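Pellik: a small collection of dog behaviour questions

Hello, and thank you for stopping by. Pellik is a set of 619 questions that owners have asked about the odd things their dogs do, from circling the bed to barking at the hoover, each with a reply in plain English. I started it one February with Graziella Russo, and it has grown rather more than either of us expected!

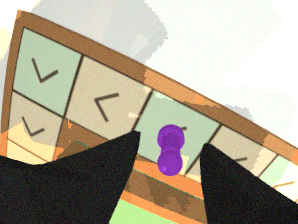 Picture: Darcy Fairweather (computer render)

What's in the folder
questions.csv has one row per question, with the dog's age, size and breed where the owner gave them (269 rows have no breed, mostly lovely mixtures).
replies.csv has the matching replies, joined by the id column.
topics.txt lists the 43 topics, such as digging, chewing, sleep and meeting other dogs.

How the replies were written
Gwenllian Beddoe wrote the first draft of nearly all of them, and Qianru Yuan read each one against her own notes from years of puppy classes. Where they disagreed we kept both views, so a few questions have up to 5 replies. Please don't read the first as the best one, they're in the order they came in.

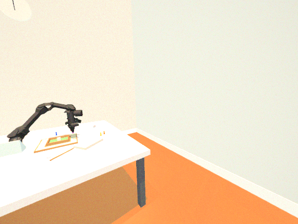

Topics were the fiddliest part, and I'm still not quite happy with them. A dog who scratches at the door might be bored, or worried, or simply in need of the garden, and owners often tell you all three in one breath. We gave each question a single topic in the end. If you'd like to sort them again your own way, a long white table like the one in the render would be a treat (I used the kitchen floor, with paper slips, and the dog lay down on sleep).

Please be careful
Nothing in Pellik is a substitute for a vet. If your dog has suddenly changed its habits, ring the surgery first and read our replies afterwards.

Corrections are very welcome. Send them to Zdislava Hájek, with the row id.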